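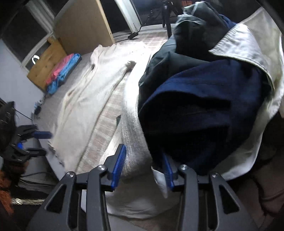 Sorting a mixed pile before washing

Pull everything apart first. Shirts and jumpers bunch together in the hamper, and a white sleeve can easily end up wrapped inside something navy.

1. Make two heaps – whites and creams in one, dark greens and blues in the other.
2. Open out collars and cuffs, and check the pockets.
3. Wash new darks on their own for the first 6 washes. Cold water is fine.
4. Dissolve 50 g of soaker in warm water for any grey-looking whites and leave them overnight.

Towels go in a separate load. Colours that still bleed after that should be washed by hand.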